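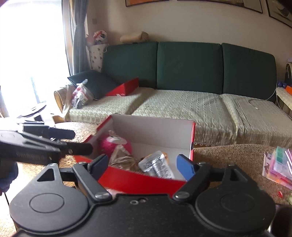 Red shoebox, lid off. Plush, gold wrap, blister of screws inside. June, mid-morning, window light only.

Sorting the odds and ends, front room table. Lid is over on the sofa against the black pillow, keep it with the box, don't let it wander like the Grunalby one did. Clear bag with the red and black bits still to go through.

Plan for the shoebox:
- pink plush out, goes in the toy pile
- wrap to soft plastics, check first for anything caught in the folds
- screws to the hardware tin, leave in the blister so teh size stays with them

Box is Beaulieu shelf size, just. Shelf depth 122 mm by my tape, box comes up a hair under. Sides are soft, gives when you squeeze it, so nothing heavy. Tin goes beside it, not in it.

Colourful packets on the right of the table: leave stacked until the Ustetside tubs arrive. Order no. 679, 3 tubs, no word yet. Chase.

Red bead loose on the lace cloth. Put it in a jar before it ends up on the floor. Could be off the Flarnoson kit, colour looks close, havent compared.

Weighed the last full box at 830 g, label said 800. Relabel.

To do after lunch: clear bag, then the white cable on the sofa (coil + tag), then wherever the neck pillow is meant to live.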